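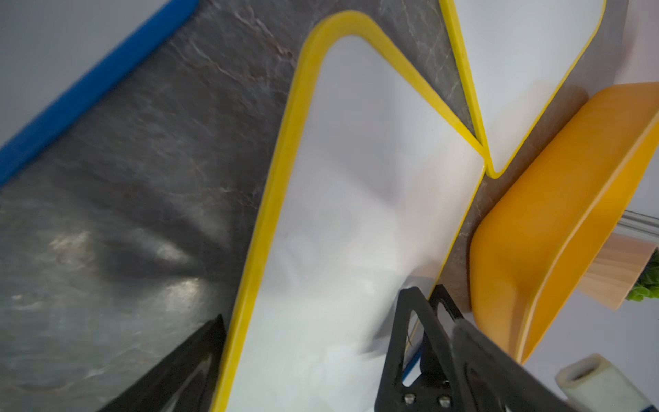

You are here: Home / Fiction / Historical / THE SALT CLERK by Wilmer Muñoz

THE SALT CLERK - Book One of the Darkau Ledgers
Paperback and ebook
Published by Hirnell
Release date: 15/04/2022

Anton Reiss weighs salt for a living. In the river town of Darkau, that means 14 hours a day in a stone shed, a steady wage and a room over the bakery. Then the old clerk dies in October and Anton is handed his books. One page is missing, and 800 sacks of salt have gone with it.

Anton's employer wants the number fixed before the spring barges come. The baker's widow wants to know why her husband's name is on the next page. Anton can write in a false figure and keep his room, or he can go upriver and find out where the salt went.

This is Muñoz's first novel. It is told in short chapters, most of them from Anton's side, with a few letters from the dead clerk to his sister.
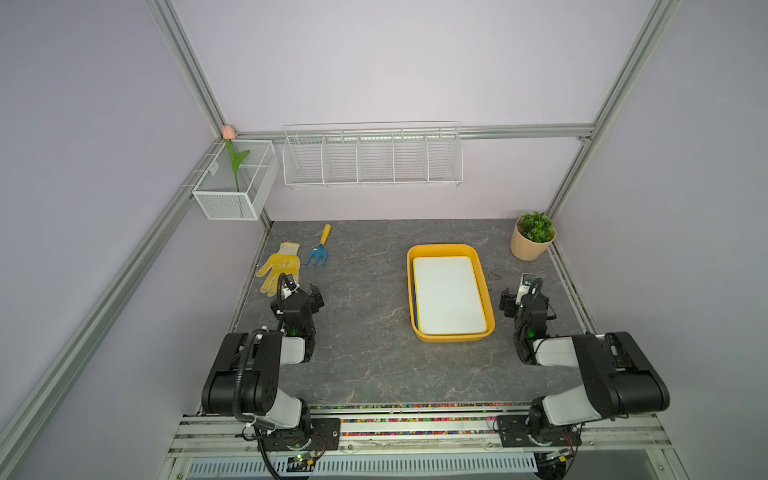

The second book, THE FERRY TAX, picks up the same winter from the widow's side. It can be read alone, but the ending of THE SALT CLERK is given away in the first chapter, so we suggest reading them in order.

What readers say

"I read it in two evenings. The part at the customs house is very good." - Seon-mi Cho

"Slow for the first 121 pages, then I didn't put it down. I would have liked a map." - Danish Warraich

Formats

The paperback has a sewn binding and French flaps. The ebook comes as an EPUB file and can be read on most devices. An audiobook read by Siu-ming Choi is planned - no date yet.

The signed edition is limited to 2,000 numbered copies. It includes an afterword by the translator, Young-sook Yeom, on the Korean edition from Yoon. Signed copies can't be returned unless they arrive damaged.

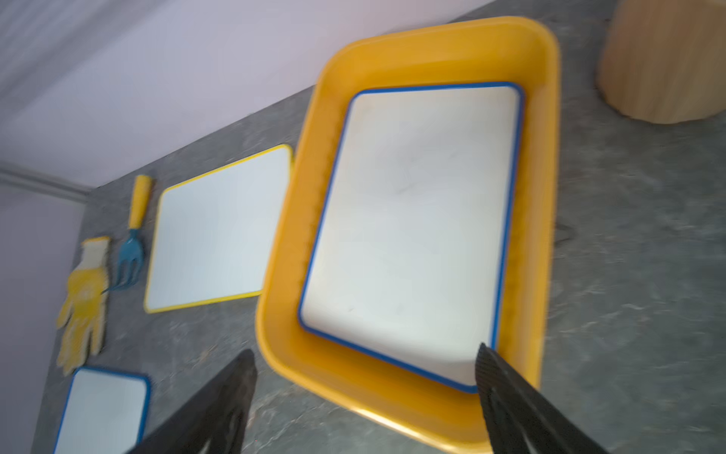 White board with a blue border in a yellow tray

Book clubs ordering for a group can ask for the discussion questions when they check out. They are sent by email as a PDF.

Also in Historical: THE FERRY TAX, A HOUSE AT FISSIDE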